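Choosing a Color for the North Room

January 5, 2023
Posted by the author of the Sterkwood House Journal

Print this page | E-mail this page

Readers of this journal will recall that the north room at Sterkwood has remained unpainted since last March. The plaster repairs were completed at that time, and it was my stated intention to select a color before the summer. I did not do so. The present entry sets out the decision that has now been reached and the grounds for it.

The north room measures 46 square meters and receives no direct sun except in the early morning. It was previously finished in a cool white, which had been applied by a former owner and which looked gray for most of the year. The purpose of the new scheme is to make the room suitable for reading and for evening use. It is not intended to serve as a workroom, and the long table has accordingly been moved to the back of the house.

It is widely held that a dark room should be painted in a light color. I followed this advice in the hallway and regret it. A pale color requires light in order to look pale, and where there is little light it tends to look dirty. A dark color makes no such demand. In a room which will be occupied chiefly after sunset, under lamps, I could find no argument for white other than habit.

Brown was selected in preference to green or blue. The floorboards are oak, the door is stained pine, and the fireplace surround is a red stone that does not sit well beside anything cold. A green was tried on the chimney wall in the autumn and was removed after 2 weeks. Blue was excluded at the outset on account of the carpet, which will remain.

The paint was obtained from Flivby, a small supplier whose range is limited but whose color card is printed accurately. Two browns were considered. The first, sold under the name Mwaipopo, is a deep brown with a noticeable amount of red in it. The second, Sultora, is lighter and closer to clay. Sample pots of each were purchased, and each was applied to a sheet of lining paper and moved from wall to wall over several days. I recommend this method to anyone undertaking similar work. A patch painted directly on the wall can be judged only in the place where it was painted, and it must afterward be sanded down or it will show as a ridge beneath the final coat.

The question of finish deserves separate mention. A dark paint with any degree of shine will display every fault in the plaster, and the plaster in this house has a great many. A flat finish has therefore been chosen for all four walls and for the ceiling. The drawback is that flat paint marks easily and cannot be scrubbed. This is considered acceptable in a room without children or dogs. The baseboards and window frames will be finished in eggshell, in the same color as the walls.

It was at first proposed that the woodwork be painted in the lighter of the two shades. I set this idea aside after some thought. The windows are small, and a pale outline would draw attention to their size. The lighter shade will be used only inside the alcove to the left of the fireplace, where shelving is to be fitted, so that a small area of it will be seen against a large area of the darker one. The proportion matters a good deal. Equal amounts of two browns look like an error, whereas a small quantity of the lighter beside a wide field of the darker looks deliberate.
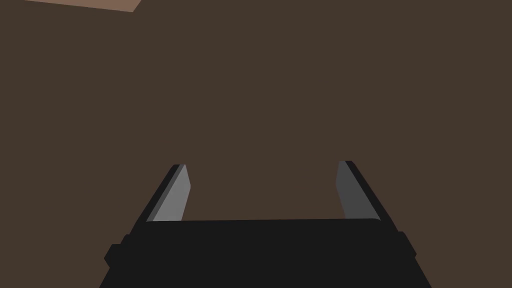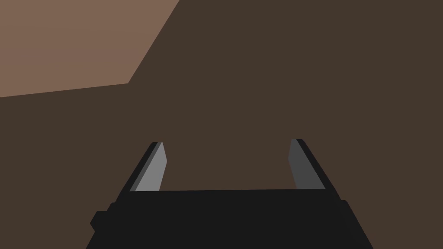
The total cost of the work has been set at 695 dollars. This figure includes primer, two coats on the walls, one additional coat on the ceiling, and the hire of a scaffold tower for one weekend. It does not include the lamps, which will be considered under the lighting budget and will be the subject of a later entry. The primer is to be tinted gray, as recommended by the supplier for all dark colors. White primer was used in the study in 2000, by whoever then had charge of the house, and it is still visible wherever a chair has touched the wall.

Work will begin with the ceiling once the radiator has been taken off its brackets. The curtains have been sent to be cleaned and are expected back in March, by which time the room should be in use. The curtain rail will be replaced with a plain iron one of the same length. The existing brackets are sound and will be kept.

Correspondence on the subject of the hallway has been received and is appreciated. I do intend to repaint it, but not this year.

Share (2) | Comments (46)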